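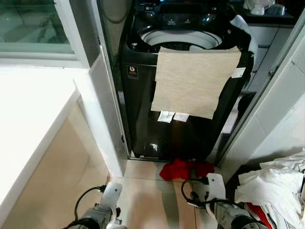
Two of the Kokix reviewers asked after the last report whether the arms could cope with a top loader at all, given how far over the rim they have to reach. That was a fair question in October and it has taken up most of our time since.

Progress to date

Both arms are now mounted and wired on the one base at the Utcombe house. The grippers were printed at the Prieto workshop, on the second design. The first had too little grip on flat towels and let them slide back over the rim. Lifting a crumpled cloth from the floor tiles is reliable enough that we've stopped tuning it – towels hung on the tub are still slow.

Cables remain a nuisance. They loop off the grippers and we want them clipped closer to the arms before the next long run.

Spending

We have spent $2,065 of the $3,000 grant, mostly on motors and one replacement power supply. The balance covers cable, fasteners and a spare gripper.

Next

Load sorting by colour, then a full load with no one stepping in. We ask that the final report be moved back by two weeks.

Brikach build group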